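Put the chairs back

Every few months someone tells me the machines will soon be doing our tidying up. I run a small rented workroom, and at the end of each day the furniture has to go back where it belongs. I would happily hand that job over. I don't think I can yet.

Take an office chair. It has a headrest that moves, wheels that swivel and a back with very few good places to hold. A person with two fingers on each hand, in effect, can still work out where to take hold of it. A program has to be taught, and the teaching is done by people with grippers in their hands, going at the same chair again and again.

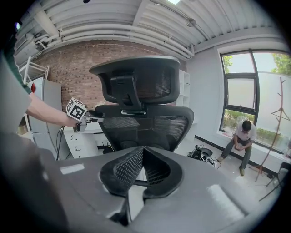
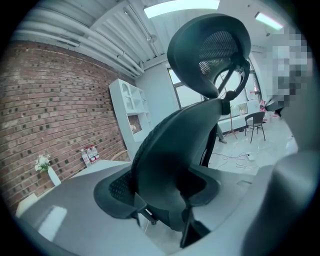
One mesh chair, a desk, and a fair amount of cable on the floor.
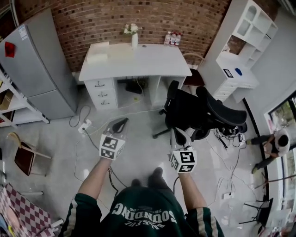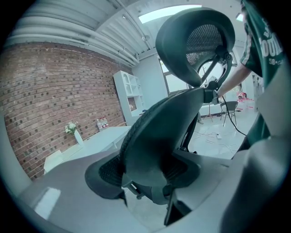
My friend Firdevs Ersoy thinks I am too gloomy. She points out that robots have moved boxes in warehouses for years, and a chair is only an awkward box. I disagree. A box doesn't roll away when you nudge it, and a warehouse floor is kept clear on purpose. Ordinary rooms have leads, bags and people's feet in them.

I kept a note of our own chores in January. There were 208 in all, and 38 of them were moving a chair. Most took a few seconds each. Any machine that needs a minute per chair, and somebody watching it, has saved us nothing -- and I still have to pay for the machine.

Kadir Sarıgül, who shares the rent, would buy one tomorrow if it could only do the floor. Perhaps that is the sensible way in. Let it sweep first, and leave the furniture to us for a few more years. I'd want to see it manage one full week in our room, with the cables left where they are, before I signed anything.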